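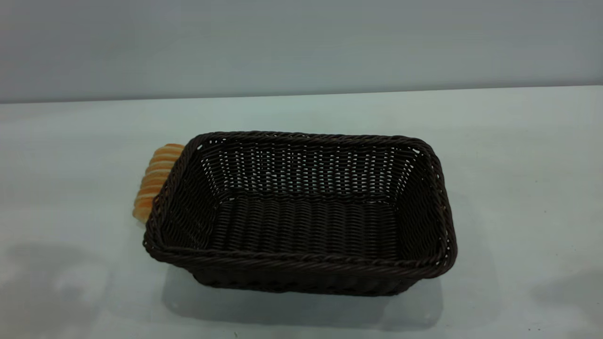

Woven basket and bread on a pale tabletop.

Presine Workstation Provisioning — Inspection Checklist with Comments

Scope: all staff laptops built from the Histura configuration repository. Complete one form per quarter and return it to the Dultov office.

1. Playbook runs from a clean install without manual steps.
Result: Pass with comment.
Comment: The run stopped once at the package manager license prompt. The prompt must be accepted in the bootstrap script before the next inspection.

2. Disk encryption enabled and recovery key stored centrally.
Result: Pass.
Comment: 178 laptops checked. All keys were present in the vault.

3. No passwords or tokens in plain text in the repository.
Result: Fail.
Comment: 2 tokens were found in an old variables file. Both have been revoked. The file history has yet to be cleaned — this item remains open.

4. Second run reports no changes.
Result: Pass with comment.
Comment: The shell profile task reports a change on every run. It should compare the file before writing.
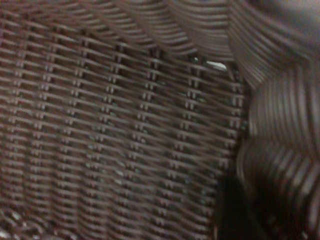
5. Package versions pinned.
Result: Pass.
Comment: The lock file lists 2,375 entries, including dependencies. Entries for retired tools should be removed by the team that added them.

6. Run logs kept and readable.
Result: Pass with comment.
Comment: Logs are cut at 1,000 lines, and the first errors of a long run are lost. The Hà office has asked for a higher limit. Approved, to take effect in August.

7. Administrator rights removed after setup.
Result: Not inspected.
Comment: Carried forward to the next quarter.

Items marked Fail must be inspected again before new laptops are issued.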